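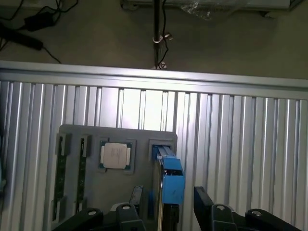 Renata Ziółkowski wrote to us in December that she would take the night sorting again, but only if the tea was better. The tea is better now. So we are looking for two more people to join her at the Usgate depot of Urkorier.

The work is sorting parcels and letters for the morning drivers. You start at 10 in the evening and finish at 6. On a normal night 2,554 pieces pass through the hall, and before the holidays it is more. The heavy ones go on the trolley – please do not carry them alone, also if you are strong. 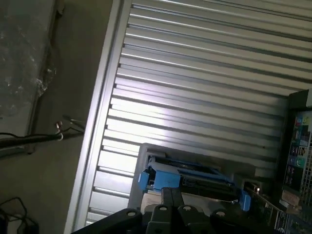
You should be able to read addresses quickly, also bad handwriting, and know the streets of Usgate a little or be ready to learn them. Experience is welcome but not needed. We teach you for two weeks, and these weeks are paid in full. A driving licence is not required for this post.

We offer 438 a week after the trial time, a warm jacket, good shoes and a free place on the Trakier bus, which stops at our gate at 21.40. In the morning it goes back by Głowacki Street. You will have every second weekend free, and the plan is given one month before.

To apply, write us a short letter about yourself, in English or Polish, and say from when you can begin. Leave it at the depot office between 9 and 15, or send it by post to Urkorier, Usgate Depot, Night Sorting. We answer every letter, but it can take over a week.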